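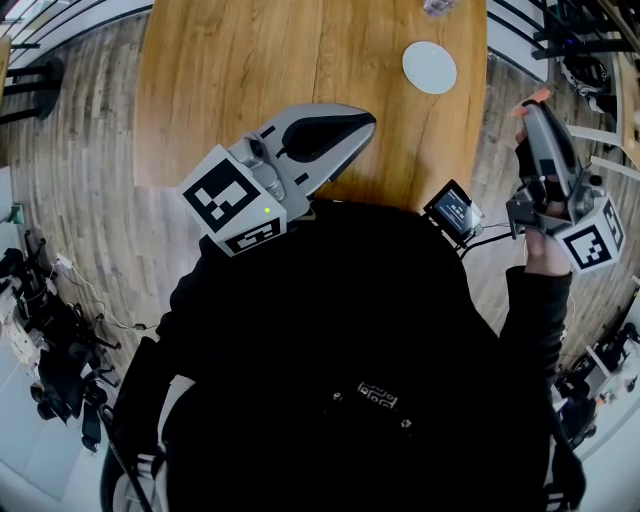 Boritz Valley Oral History Program
Progress report to the Cirmont Fund, period ending May

Summary

The program is on schedule for recordings and behind on transcription. Spending is within the approved budget. We are asking for one change to the work plan, set out under Changes requested.

Recordings

We planned 59 interviews with former employees of the Kälin spinning mill and their families. By the close of this period 28 were recorded and signed off by the people interviewed. Most run between one and two hours. Vitalii Hladun did the bulk of the interviewing, and Aniela Pietrzak took the ones that were held in Polish.

The weaving side of the mill is well covered. The dye house is not. Few of its workers stayed in the valley after the closure, and the addresses we had from the pension list were old. Aniela has written to two churches and the retired workers' club in the next county and has had replies from both churches.

Three people withdrew after agreeing to take part, one for health reasons. We have kept no material from them.

Transcription

Transcripts are complete for 17 interviews. We had expected to be level with the recordings by now. The part-time transcriber left in the winter and the post stood empty for nine weeks. The new transcriber works Wednesday to Friday and is getting through the files at a good rate, but the older recordings have a lot of mill terms in them that need checking against the glossary. The glossary itself has grown to four pages and will go in as an appendix to the final report.

Photographs and papers

Families have lent more than 1000 items for copying – wage slips, union cards, snapshots, a few letters. Copying is done up to the letter M. Originals go back to the lender within a month, and so far we have kept to that. Cataloging is in Nunex, which replaced our old spreadsheet. Moving the records across took longer than planned and some date fields had to be retyped by hand.

Budget

Travel is under budget, as many of the interviews were close together. Archive boxes and sleeves cost more than quoted. The transcription line is underspent because of the vacancy.

Changes requested

We ask to move the unspent transcription money into the next period and use it for extra hours in the fall. No increase in the grant is requested.

Next period

Dye house interviews come first. The listening day at the Boritz library still needs a date, and the loan forms need a new paragraph on digital copies before we collect anything else.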